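Kidel Sentry review: a fraud alert box for people who hate apps

Quick one this week, I'm behind on everything. Had the Kidel Sentry plugged in since August and a few of you have been asking.

What it is. A little desk unit that sits on your home network and watches your email and browser traffic for scam stuff. Fake tax refund pages, dodgy parcel texts if you pair your phone, login pages that aren't what they say. Light goes amber, you get a message, you decide. Made by Kidel, the blocklist comes from a firm called Provodau. No monthly fee for the first year, then there is one, more on that further down.

Why I bought it. My aunt got a call in spring from someone "at the benefits office" who already had her name, date of birth and half her bank details. They'd put in a claim using her name. Took her ages to get it sorted, three departments, the same form posted twice. After that I wanted something in her house that would shout before she typed anything in. I tried it at mine first.

Setup. Fine. Cable in the router, wait, make an account. Twenty minutes with a cup of tea. The account bit wants a password of at least 12 characters and then wouldn't take a hyphen, which is daft for a security product. It also asks for a mobile number and you can't skip it. I don't love handing over more details to a company whose whole pitch is don't hand over your details.

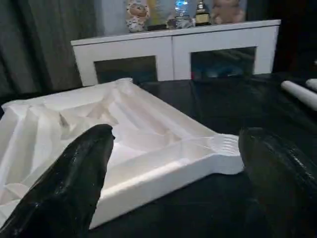
Moulded foam tray, white.

Does it catch things? Mostly. I saved up 40 scam emails and links from my junk folder and opened the lot on an old laptop I don't mind wiping. It flagged most of them straight off. The ones it missed were newer, fake council rebate pages mainly, and two of those got picked up when I went back the next morning. So the list does update, just not as fast as the website makes out.

False alarms are the bigger bother. It blocked my own pension provider. It blocked a school payment page, twice, and once it blocked Kidel's own help pages which did make me laugh. You can allow a site by hand but the button is three menus down and the wording is awful. "Proceed with reduced assurance." My aunt is never going to press that, she'll ring me.

The log is good though. Plain list, date, site, what it did about it. By the end of my test it had 1272 entries, nearly all of them adverts and trackers so dont panic if yours looks scary. You can filter them out, top right.

Compared to the Kuster one I had before: the Kuster is cheaper and quieter but it only does websites, no email at all, and email is where most of the rubbish comes in. Kuster's app is nicer. If you already have that and you're careful with your inbox I'd stay put.

Things it won't do. Won't stop a phone call. Won't stop someone using details that leaked years ago, and that's how they got my aunt. For that you need to keep an eye on your credit file and ring the real office on the number from thier letters, never the one in the text.

The fee. After the first year you pay or the blocklist freezes. It's in the small print, it should be on the box. Marked down for that.

Score: seven out of ten. Would be eight with a sensible allow button. Hers is going in next weekend, will update if anything goes wrong.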